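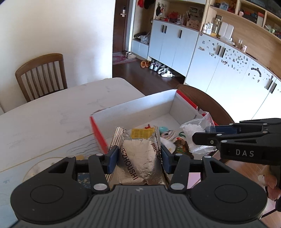 The town of Cellard has a lake, a boat ramp and a rental dock. It has no speed limit on the water after dark, no rule on who may rent a boat, and one patrol boat that goes out when there is money for fuel. In May a rented motorboat ran into a swim platform there at dusk. Two people went to the hospital, and the driver was charged. The court will deal with him, and I have nothing to add about his case.

What I want to talk about is the rest of us, and what we let happen every summer before a crash makes the news.

To drive a car in this state you take a written test and a road test. To rent a boat at the Joly dock you show a driver's license, sign a form and listen to a talk. I timed the talk when my brother-in-law rented one. It lasted 2 minutes. It covered where the gas cap was, how to tie up when you came back and what you would pay for a bent propeller. Right of way did not come up. Neither did stopping distance, and a boat has no brakes.

The dock is following the law. Killian Texier, who runs it, told the town council that a longer talk would lose him customers to the other end of the lake. I believe him. That is a reason to make the rule the same for every dock, and it is the council's job to do it.

## What the town has talked about

The council has had a proposal in front of it since the summer. Viorica Zamfir wrote it. She has three points:

- A short course and a test on paper for anyone renting a boat with a motor, good for five years.
- A no-wake zone that reaches 500 feet from the beach, up from the present 153.
- A marked channel for boats leaving the ramp, kept clear of swimmers.

The second point has drawn the most anger, which surprised me. The present line is so close to the beach that a boat at full speed gets there in a few seconds. Nobody I have asked can say where the figure of 153 came from. Margaux Jacquet, who has been on the council longest, thinks it was the length of a rope.

Opponents say the wider zone would make it slow to get out to open water. It would. At idle speed it might add a minute or so to the trip, and people who have spent an hour loading coolers and towing a boat to the ramp can stand that.

They also say the course would cost too much. The figure given at the meeting was almost 1,000 dollars to set up, mostly printing and a room. The town spent more than that on the new sign at the ramp -- the one with the list of things you may not do, none of which is enforced.

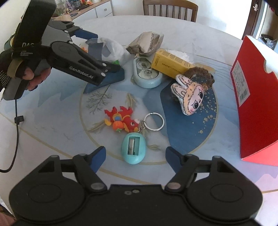 ## The part about enforcement

I take this objection more seriously. Bastien Hamel spoke at the meeting and said that new rules are worth nothing if the patrol boat sits in its shed. He is right that it sits in its shed. I went by the lake on several evenings in August and did not see it on the water once.

But most of what Zamfir proposes does not need a patrol. The test is checked at the rental counter by the same person who already checks the license. The channel is a row of buoys. The buoys for the wider zone would do some of the work alone, as most people slow down when they see a marker. The ones who don't are the ones the patrol is for, and the town should pay for the fuel. It could come out of ramp fees, which now go into the general fund and get spent on roads.

I would add one thing that is not in the proposal. Life jackets at the rental dock are stacked under the seats, and people leave them there. Children have to wear theirs. Adults do not, and a grown man knocked into the water by a hit to the head cannot put one on. Hatsue Sekiguchi, a nurse who swims at the beach most mornings, asked the council to require them for everyone in a rented boat under way. She got polite thanks and the next speaker was called. I think hers was the best idea of the evening.

## Before next season

The council put off its vote twice, first for a missing map and then for a budget meeting that ran long. If it waits past the winter, the buoys can't be ordered and set before the ramp opens, and we get another summer with the old line.

I own a boat. It's a small one, and I have kept it on this lake for a long time. I would have to go slower past the beach and I would be glad to take the test, though I expect I would get a few questions wrong. Council members can be reached through the town office, and the map is posted there by the front desk.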